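Boarding the small ones: a talk with the owner of Pumphrey
Mar 30, 2022

Pumphrey takes in rabbits, guinea pigs, chinchillas and the occasional pair of rats while their families are away. It is on Busulska Street in Hevine, in a one-story building that used to be a print shop, and there is no sign with a cartoon rabbit on it. The owner asked us to leave her name out of this piece. She gets enough calls at home, she said, and would like people to use the business number.

We met in the front room, where animals are checked in. A rabbit was thumping in the next room for most of the conversation.

How it started

She kept guinea pigs as a child and again when her own kids were small, and ran into the same trouble each summer. The kennel in town took dogs and cats. It would accept a guinea pig if asked, but the cage went on a shelf in the same room as the dogs.

"They were kind people and they fed them," she said. "But a guinea pig that hears barking all day sits in its hut and doesn't eat. I picked mine up after a week and they had lost weight. I started keeping them at a friend's house after that, and then other people's guinea pigs started coming to my house."

For two years she boarded animals in her spare bedroom. When the print shop came up for rent she signed the lease and spent the winter painting. She opened in January, a slow month, on purpose. The first guest was a lop rabbit who chewed through the cord of the desk lamp on his second night. It was unplugged at the time. All cords are now above shoulder height.

Last year Pumphrey handled 180 stays. Most were a week or less. The longest was a chinchilla whose family was moving overseas and had to wait for the paperwork.

What a stay looks like

Rabbits have one room and guinea pigs another, with chinchillas at the back where it stays coolest. Groups from different homes are never mixed, even when the owners are related and are sure the animals will get along.

"I get asked that every holiday," she said. "Two sisters, each with a rabbit, and could they share a pen to save money. No. Rabbits fight, and they fight fast. You can bond rabbits, but it takes weeks and you do it at home with time on your hands."

The pens come from Verkstead, a small workshop that mostly builds shelving. She drew what she wanted and they made it: low sides, a door that opens flat to make a ramp, and a floor tray that slides out without lifting the animal. The first batch had a latch that a determined rabbit could work open with its nose. Verkstead replaced all of them.

Families are asked to bring the animal's own pellets, its own hut or tunnel, and something unwashed from the home cage. She is firm about the last one.

"People clean everything before they come. They're being polite. I would rather have the old fleece that smells like the house. A guinea pig will go straight under it and start talking."

Hay she supplies herself. Pumphrey goes through 2,000 pounds of it a year, bought from one grower and stored off the floor in the old paper room. Anyone whose animal eats a different kind can bring their own, and she will mix the two over the first days if the owner wants to switch. Pellets are not switched during a stay. Vegetables are given in the morning and again before closing, and each pen has a card saying what the animal is used to. If a card says no parsley, there is no parsley.

Fleece, towels and the rest of the wash

A lot of the work is cleaning. Pens are spot cleaned through the day and stripped when a guest goes home. Fleece is shaken out and brushed before it goes anywhere near a washer, as hay works its way into the weave and then into the drain. She uses unscented detergent and no fabric softener, which leaves a coating that stops the fleece from letting moisture through.

"If your liner has started to puddle, that's usually what happened," she said. "Wash it again without softener, a couple of times, and see if it comes back. Mine did. I threw out a lot of good fleece before I worked that out."

Her advice for people at home is to keep pet bedding separate from the family clothes, and to check the drum for stray hay before the next load.

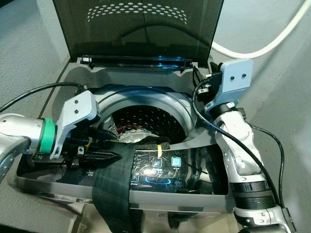
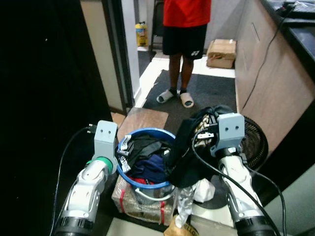 Heat, and the chinchilla room

Summer is her worry. Chinchillas have very dense coats and cannot cope with heat, and rabbits are not much better. Every room has a thermometer on the wall at pen height, and the readings are written down morning and evening.

Pick-ups and drop-offs have a rule too. When the forecast is above 80 degrees, chinchillas can only arrive early in the morning or after dark, and only in a car that has been cooled first. She has turned people away at noon.

"That was an unpleasant conversation. They had driven a long way. I said they could leave him, since he was already here, but I would not hand him back out into a hot car at the other end. They came back at nine at night to get him, and they have booked again, so I guess we're fine."

In the rooms there are stone tiles for the animals to lie on and a backup cooling unit that she rolls out when the main one struggles. She does not put fans directly on the pens. Rabbits and chinchillas don't sweat, she pointed out, and a fan in a hot room just moves hot air over them.

When one stops eating

The thing she watches most closely is appetite. A rabbit or guinea pig that stops eating can be in serious trouble within a day, and it will often hide that anything is wrong. The cards on the pens have a space for droppings as well as food. New customers sometimes laugh at this and then get used to receiving the update.

"Fewer and smaller is what I look for. If I see that, plus the greens left from breakfast, I call the owner and I call the vet. I don't wait for the next morning."

Every family signs a form at check-in that lets her take the animal to a vet without reaching them first. It asks for a spending limit. She used to leave that blank optional and stopped after a difficult weekend with a guinea pig whose family was on a boat. The guinea pig recovered - bladder stone, removed - but she had to decide about the bill on her own.

She does not take animals that are already sick, or females close to giving birth. Old animals are fine, and she has a few regulars who come with a bag of medicine and a page of instructions. She gives oral medicine but not injections.

Booking, and what comes next

School vacations fill up first. She suggests calling two months ahead for summer and says there is nearly always space in the fall. New guests are asked to come for a single trial night before a long stay. Owners find this fussy, she said, and most of them do it anyway.

Nail trims can be added at pick-up. Baths cannot. "Please don't bathe your guinea pig before you bring her. Or your rabbit, ever. If there's a mess on the back end, tell me, and I'll spot clean it."

She has been asked about hedgehogs and about birds. Hedgehogs she is considering, if she can partition off part of the paper room and keep it warmer than the rest. Birds she has ruled out on account of the noise and the dust.

A second location has come up as well, from a customer who offered to put in money. She thought about it over the winter and said no. The building in Hevine needs a new back door first, and Verkstead has a set of replacement floor trays on order that she wants in place before the summer bookings start.

Pumphrey is open for check-in mornings and late afternoons, by appointment. Visitors who want to look at the rooms before booking should call ahead and leave the dog at home.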